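Food and Culture, Unit 6
Dough, Steam and Small Parcels
Class handout, 28 March 2024

I'm putting these notes up before we meet so you can read them with a snack in hand. They cover what I plan to say in the first half, plus a fair amount I'll probably run out of time for. Last week we did flatbreads and I talked far too long about griddles, so we're starting a little behind. If you missed it, read the flatbread handout first, at least the part on gluten, and then come back.

Where we left off

Wheat flour and water make a stretchy dough once you work them together. The two proteins that matter link up into gluten, and gluten is what lets you roll a dough thin without it tearing, or puff it up with gas without it collapsing. Flatbreads mostly use the first trick. Loaves use the second. Today's foods use both, sometimes on the same kitchen counter, and that's why I find them such fun to teach.

I want to look at wrapped and steamed wheat foods as a family. It's a big family! You have buns with filling, buns with no filling at all, thin-skinned dumplings, thick-skinned dumplings, and a whole crowd of things in between that people argue over at dinner.

Bun or dumpling?

Students always ask me for a rule, and I always give a slightly different one, so let me write it down for once. For this course, a bun is made with leavened dough (yeast, sourdough starter, or baking powder) and a dumpling wrapper is made with dough that has no leavening. Yes, there are exceptions. Some southern and northern styles of the same dish split right down the middle on this point, and English menus will call anything round a dumpling. Central European bread dumplings, which are leavened and often boiled or steamed as a log and then sliced, wreck my rule completely. Keep the rule anyway for the quiz and complain about it in your paper.

The other useful split is how the heat gets in. Steaming, boiling, pan frying and baking each do something different to the surface. The inside of a steamed bun and the inside of a soft dinner roll are closer than you'd guess. It's the outside where they part ways.

Why steamed bread stays white

Browning on bread comes mostly from reactions between sugars and amino acids, and those reactions get going properly when the surface is dry and well above the boiling point of water. In a steamer the surface stays moist and can't climb past the boiling point, so you get almost no color. You also get no crust. What you get instead is a thin, smooth skin, made of starch that has swelled and set.

A steamed bun tastes milder than a baked roll for the same reason. A lot of what we call "bread flavor" is crust flavor. Take the crust away and you notice the wheat itself, a little sweetness, and whatever is inside. Cooks who make plain steamed buns often add some sugar to the dough, and many pick a bleached, lower-protein flour for a paler, softer result. You can use all-purpose. It'll be a touch chewier and creamier in color and perfectly good to eat.
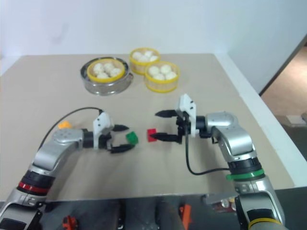
Fig. 1. White, dumpling-like buns in yellow-rimmed containers, one of them set inside a stainless-steel steamer pan.

Steam also carries a surprising amount of heat. When water vapor hits a cooler surface it condenses, and as it condenses it gives up the energy it took to boil it in the first place. So a steamer at the boiling point cooks much faster than an oven at the same temperature would. (If you've ever stuck your hand briefly into a hot oven and then, less wisely, over a kettle spout, you know this already. Please don't test it for class.)

Steamers, old and new

The basic layout hasn't changed in a very long time. Water at the bottom, food above it, a lid on top, and something with holes in between. Pottery steamers turn up early in the archaeology of what is now China, and they were used for grain well before wheat buns were on anybody's mind. Millet and rice came first. Wheat was mostly a grain you boiled or steamed whole until milling got good enough, and cheap enough, to make flour an everyday thing.

I'd like you to hold on to that point, as it comes back in Unit 8. People tend to tell food history as a list of clever recipes. A lot of it is really about mills. When milling spreads, wheat foods spread with it, and each region fits flour into the cooking gear it already has. If your kitchen has a bread oven, you bake. If your kitchen has a stove and a steamer, you steam. Fuel matters here too. An oven wants a lot of wood to get going, while a pot of water over a small fire can cook several layers of food stacked one on top of another.

Bamboo baskets do one thing metal struggles with. The woven lid lets some moisture through and soaks up a bit more, so less water drips back on the food. With a metal lid you get drops, and drops leave wet, dented spots on the dough. The usual fix is a clean dish towel wrapped around the lid with the corners tied up on top, well clear of the flame. Metal wins on cleaning and on lasting forever. I own both and mostly reach for the metal, out of laziness.

Filling as a way of stretching food

Wrapping has a money side. Meat was costly for most people through most of history, and a wrapper lets a small amount of it flavor a whole meal. Chop it fine, mix it with cabbage or onion, close it in dough, and everybody at the table gets some in each bite. You see the same move in pasties, pierogi, samosas, empanadas, ravioli and manti. I don't think we need a single origin for all of these. Some clearly traveled along trade routes, and the family of names around manti, mandu and mantou is the case most often brought up. But a person with dough and leftovers can come up with a parcel on their own, and I'm sure plenty did.

The names are a mess, by the way. The same word can mean a plain bun in one region and a filled one in the next, and older texts often used it for the filled kind where modern speakers would expect plain. When you read a source, ask what the word meant to that writer, in that place. Don't assume the menu at your local spot settles it. This is the most common mistake in the Unit 6 papers, year after year.

Portable food is the other half of the story. A parcel travels. It needs no plate and no fork, and it can be eaten standing up, at work or on the road. The steamed kind has one weak point, though: it stales fast and dries out once it leaves the steamer. So steamed buns did best where there was somebody selling them hot nearby, and baked parcels did better on long trips.

A word on staling

Staling isn't simply drying out, although people use the word that way. Once the bread cools, the starch slowly goes back to a firmer, more ordered state, and the crumb gets stiff even if you've sealed it in a bag. Fridge temperatures speed this up. Freezing pretty much stops it. Reheating undoes a good part of it, and steam is the best way to reheat because it puts moisture back on the surface at the same time. The microwave works for a minute or so and then you have a rubber ball. Eat quickly.

Dough for the home exercise

You'll make a small batch before our next meeting and write a page on it. Plain buns, no filling, so we can compare texture without arguing over pork.

Mix flour, a little sugar, yeast and lukewarm water until there are no dry patches. Knead until smooth, and I do mean smooth — a lumpy surface now is a lumpy bun later. Let it rise covered until it looks puffy, then knead again to push out the big bubbles. Shape into balls, set each on a square of parchment, and leave them to rise a second time. They're ready when they feel light in your hand and a gentle poke fills back in slowly.

Start them over cold or hot water; cooks disagree and I'd love for half of you to try each. Leave space, they grow. When the time is up, turn the heat off and wait 3 minutes before you lift the lid. A sudden blast of cool air can make the tops wrinkle or sink. If yours sink anyway, the likely reasons are too much rising, too fierce a boil, or water dripping from the lid. Write down which one you suspect. Failed buns get the same credit as good ones, and to be frank they make better papers.

No kitchen? Tell me early and you can do the reading option instead.

Reading and what to turn in

Two things from the course pack: the Berchtold chapter on household milling, and the short Plutari piece on street food. Berchtold is dry but the part on fuel is great, so push on to it. Plutari is an easy read and I disagree with a good chunk of it, mainly the claim that filled foods always come after plain ones. See if you can work out why before I tell you.

The Duvska reader has some nice old recipes in translation if you want more. Skip the Flirnen supplement for now; we'll use it in the rice unit.

Questions to bring with you:

If steaming saves fuel, why did so many places with little wood still bake?
What would you need to find in a written source to be sure a word meant "filled"?
Does my bun and dumpling rule work for anything you grew up eating?

Your page on the home exercise is due at the start of the next class, on paper. Leftover buns are welcome too, and I'll bring the steamer.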